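El-Sayed to open second camera shop in Osthorpe, with gallery upstairs

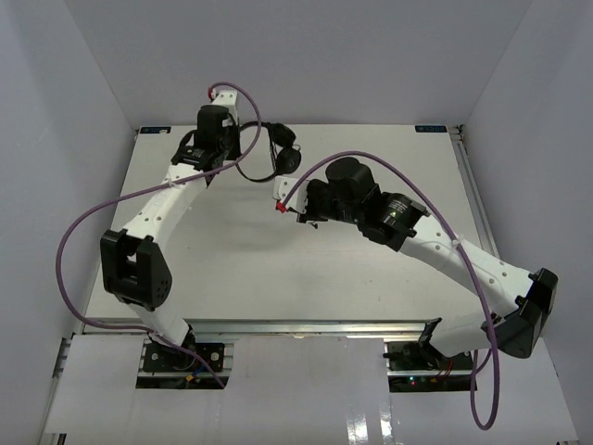
Picture: Osthorpe Reporter

Camera retailer El-Sayed will open a shop and photography gallery in Osthorpe in July, taking over the former carpet showroom on Mill Street.

The family business has traded from one address in Vavcombe since it began as a film processing counter at the back of a chemist's. The Osthorpe branch will be its second shop and the first to have space for exhibitions.

The two-storey unit covers 165 square metres. New and used cameras will be sold on the ground floor, along with lenses, bags, tripods and film. The gallery will be on the first floor, next to a small room for classes and portfolio reviews. A lift is being put in so that the upper floor can be reached without using the stairs.

Wanpen Tanasarn has been appointed manager. She has worked at the Vavcombe shop for most of her career and runs its second-hand department, which takes in cameras from house clearances and part exchanges as well as from customers who bring them to the counter.

"We get people driving over from Osthorpe every week, and a lot of them want to handle something before they buy it," she said. "You can read every review going, but if the grip is too small for your hand you won't find that out from a screen."

Used equipment will take up a larger share of the floor than it does in Vavcombe. The shop plans to open with 300 second-hand items on display, from compact digital cameras to medium format film bodies. Each one will carry a card listing its condition, any known faults and the length of the warranty. Equipment sold for spares or repair will be kept in a separate cabinet near the till.

Tanasarn said demand for older compact cameras had changed what the shop buys. Models that would once have been turned away are now put on the shelf, and some are sold before they have been cleaned. Film cameras with working light meters are also hard to keep in stock.

"I used to tell people their old compact was worth more to them as a spare," she said. "I don't say that now. I ask them to bring it in with the charger, if they still have the charger."

The company will buy equipment over the counter in Osthorpe from the first day. Sellers will need to bring photo identification and proof of address. Most items will be valued while the customer waits, although large collections and older lenses may have to be left overnight to be checked. Payment will be made by bank transfer, or as shop credit at a higher rate.

Among the new stock will be the Skarimine range, which El-Sayed already sells in Vavcombe. The Osthorpe branch will have a demonstration counter where customers can try the bodies and lenses with their own memory cards. The Skarimine kit the shop expects to sell most often, a body with a standard zoom, will be priced at £1,349.

A loan scheme will allow customers to take certain lenses away for a weekend against a deposit. The fee will be taken off the price if they go on to buy the lens from the shop. Tanasarn said the scheme had been tried in Vavcombe with a handful of long telephoto lenses, mainly for birdwatchers and parents photographing school sports, and would start in Osthorpe with a similar selection.

The first exhibition will be of work by Arturo Sala, a photographer who has lived in Osthorpe for many years. His black and white pictures of the town's covered market were taken over two winters, mostly before the stalls opened. They have not been shown together before.

Sala photographed the market on medium format film and made the prints himself in a converted outhouse. He said he had been approached about the gallery while buying paper at the Vavcombe shop.

"I went in for a box of paper and came out with a date for an exhibition," he said. "I hadn't planned to show them. They were in boxes under the bench and I had stopped looking at them."

Several of the traders who appear in the photographs have since retired. Sala has been contacting them, or their families, to check that they are happy for the pictures to go on the wall, and to get the spelling of their names right for the captions. One picture has been left out at the request of the person in it.

All the prints will be for sale unframed, with a smaller set available as postcards. He will give a talk in the gallery during the opening month and will bring some of his contact sheets, so that visitors can see the pictures he did not choose. Places for the talk will be free but must be reserved at the shop.

After the opening show, the gallery programme will change every six weeks. El-Sayed wants to alternate between established photographers and people showing for the first time, and will take submissions from anyone living within the district. There will be no hanging fee. The shop will take a commission on prints sold, with the rate set out in an agreement before each show.

Submissions should be made as a set of finished prints or as files on a memory stick, with a short note about the work. Student work will be accepted. The company has said it would prefer to see a small group of related pictures and is unlikely to show a single image from a larger portfolio.

Entry to the gallery will be free and visitors will not have to buy anything. It will keep the same hours as the shop, opening at 9.30am and closing at 5pm, with a later closing time of 8pm on the first evening of each exhibition.

Classes will begin once the shop has settled in. The first will be an introduction to using a camera in manual mode, followed by sessions on film developing and on scanning old negatives. Groups will be kept small. Those who do not own a suitable camera will be able to borrow one for the class.

The Vavcombe shop will also see some changes. Film processing will stay there, where the machines are, and rolls handed in at Osthorpe will be sent across by van each afternoon. Colour film left before noon should be ready to collect from Osthorpe on the second working day. Black and white will take longer, as it is developed by hand in batches. Customers can have their scans sent by email and leave the negatives to be collected later.

Camera repairs will be sent to the Vavcombe workshop in the same way. Sensor cleaning will be done in Osthorpe, by appointment, and passport photographs will be taken without one.

The Mill Street building has been empty since the carpet showroom moved to the retail park. The company has taken it on a ten-year lease. Work inside has included removing a suspended ceiling on the first floor, which had hidden a pair of roof windows at the rear. These will be fitted with blinds to keep direct sunlight off the prints. The shopfront will be repainted dark green to match Vavcombe, and the original tiled step will be kept.

Planning permission was granted for a new sign and for the lift, which needed changes to the back wall. An earlier design had an illuminated sign, but that was altered after comments from residents living opposite. The approved version has painted lettering lit by two small lamps, to be switched off when the shop closes.

Five people will work at the branch, including Tanasarn. Two are transferring from Vavcombe and the other posts have been advertised locally. Applicants for the sales roles do not need to have worked in a camera shop, but will be asked to bring a few of their own photographs to the interview and talk about how they were taken.

There is no customer parking at the shop. The nearest car park is behind the library, a few minutes' walk away, and buses from Vavcombe stop at the top of Mill Street. A loading bay outside can be used for short stops by anyone dropping off heavy equipment, including enlargers, which the shop will accept only if they are complete.

Gift cards and shop credit issued in Vavcombe will be valid at both branches. Customers who have reserved used items online will be able to choose which shop they collect from, and items can be moved between the two at no charge. Darkroom chemicals will be sold over the counter only.

The opening date will be put up in the window of both shops once the lift has been inspected. Gallery submissions for the autumn can be handed in at the Vavcombe counter now, marked for the attention of Wanpen Tanasarn.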